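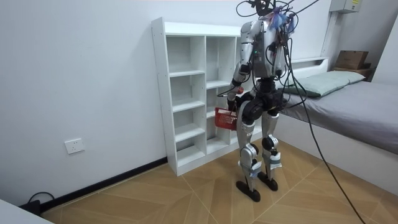 Moving a desk phone to a new voice VLAN

When we moved the Trekside office to a new voice VLAN, one phone kept going back to its old address. The switch port was set correctly, but the phone had the old VLAN ID saved. These steps cleared it.

Step 1: Check the port

Log in to the switch and confirm that the voice VLAN on the phone's port is 193. Leave the data VLAN alone. If a PC is plugged into the back of the phone, save any work on it first, as it will lose its connection.
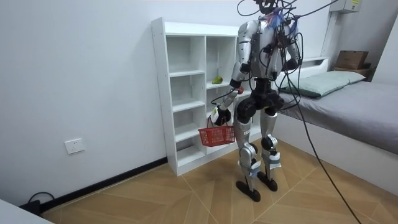 Step 2: Clear the saved VLAN

Open the phone's admin menu, go to Network and set the VLAN ID to 0. Save and let it restart. Wait 5 minutes before you try anything else.

Step 3: Test

Check that the phone has an address in the new range, then ring another extension and have them ring you back.

Thanks to Ming-te Chung for the menu path.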